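**Holstead shared kitchen and hallway: minutes of the house meeting, August**

Started at 7 p.m. in the kitchen, with 12 of us squeezed around the table and two on the step. I'm taking notes again because I was the last one to sit down. If I've got something wrong, shout before the next one and I'll fix it!

**1. Last month's leftovers**

The back door closer is done. The recycling bins still don't have lids, and the company we ordered them from (Grillesent) has now sent us the wrong size two times. We agreed to try once more and then just ask for the money back. The hallway bulb has been swapped for a warmer one and opinion is split right down the middle. It stays until it dies.

**2. Kitty**

There's $27 in the jar. We took out $20 for dish soap, trash bags and a new drain strainer, so please don't go looking for pizza money in there. Receipts are in the envelope on the fridge, and if you buy something for the house, put yours in too (I'm still holding one for light bulbs with no name on it).

**3. The gray cabinet**

This took up most of the evening, and I'm a little embarrassed by how much I had to say about it. The question was what the gray cabinet with the drawers is for. Right now it's for whatever people happen to be carrying when they walk past. Someone wanted it moved upstairs as a nightstand, someone else wanted it painted, and I wanted it left exactly where it is, since I use it every day.

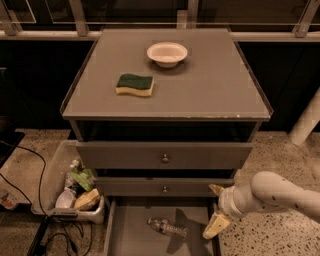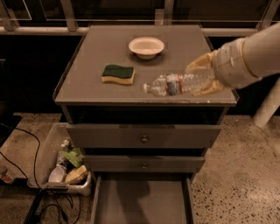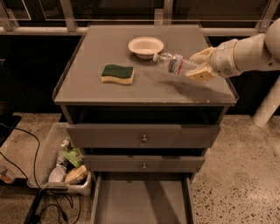 The bowl, sponge and bottle in all three.

What we settled on, after a lot of going back and forth:

- The top is for small stuff in use. A bowl, a sponge, fine. Mail and keys go on the hooks side, please.
- Bottles live in the bottom drawer, lying down, caps on tight. It's the deep one and they fit in there nicely.
- The upper drawer is for dish towels and the one below it is for batteries, tape, string and the good scissors.
- The open gap under the top stays clear for now. I'd love to put the trays in there, but we need to measure them first.

There was a side debate about whether a sponge should ever be kept that far from a sink. I said yes, if it's the one for wiping down the cabinet, and we voted, and I won by one hand. So the green and yellow sponge is officially the cabinet sponge and it does NOT get used on pans. A fresh pack is under the sink for those.

Painting got voted down. The scuffs along the front edge of the top bother a few people, and I get it, but I'd rather spend a free afternoon doing pretty much anything else. Somebody still has half a can of Drutside primer if we change our minds. The nightstand idea was dropped when we remembered the stairs.

**4. Stocking up**

Bottled water came up next. Some of us like having a few on hand for when the pipes are being worked on, and some of us think it's a waste. We're going to keep a small number and refill them from the filter jug. No new cases unless we get a notice from the water people. Bowls are running low too, so if you've got one in your room, bring it home! I know for a fact I've got a couple under my desk.

**5. Khondokar order**

The bulk order goes in at noon on the last day of the month. Rice, lentils, oats and coffee are on the list already. Write your extras on the sheet by the kettle, with an amount, because "nuts" didn't help me at all last time.

**6. Anything else**

- The toaster tray needs emptying. I did it tonight while people were talking.
- Bike pump is missing again.
- Quiet after 10 p.m. during exam weeks, agreed without a vote.

**To do**

- Measure the trays and the gap in the cabinet: me
- Sort the towels into the upper drawer: kitchen team
- One last email about the bin lids: hallway team

Finished at 8:20 p.m. Next meeting is same time, same table, and there'll be banana bread if the oven behaves.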